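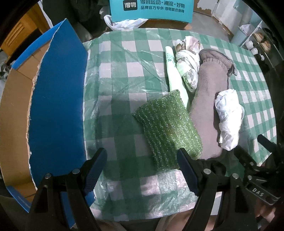
Tempo de leitura: 1 min

Caderno da oficina, julho, fim da tarde

Triagem da caixa grande, a azul, na mesa da toalha aos quadrados. O Said Belhaj diz que assim se poupa meia gaveta. Duvido. Já ouvi o mesmo do sistema Vunik e acabámos com mais sacos do que coisas para meter dentro deles.

O rolo de sacos verde-menta fica à mão. O rótulo do pacote dizia 500, não acredito e não vou contar. Desenrola mal a partir do meio, o Cheon era melhor.

Esponja verde com malha brilhante: a Sun-ja Cho jura que não risca. Experimentar primeiro num tacho velho. Não usar nos tabuleiros antes disso, por favor.

O florido, dobrado, vai para a gaveta de cima. Dobrar segundo as instruções leva uns 5 minutos e volta a abrir-se sozinho. Enrolo e pronto.

A peça comprida de tecido castanho-acinzentado, com elástico em cima e presilha: manga? capa de bota? Ninguém pôs etiqueta. Fica 3 semanas na prateleira e depois decide-se.

A caixa tem o cartão rasgado num dos lados. Aguenta coisas leves, louça não.

Comentários

Sun-ja: Não risca mesmo. Uso a minha desde o inverno.

Said: Meia gaveta, mantenho.

M.: E a fita métrica, quem a levou?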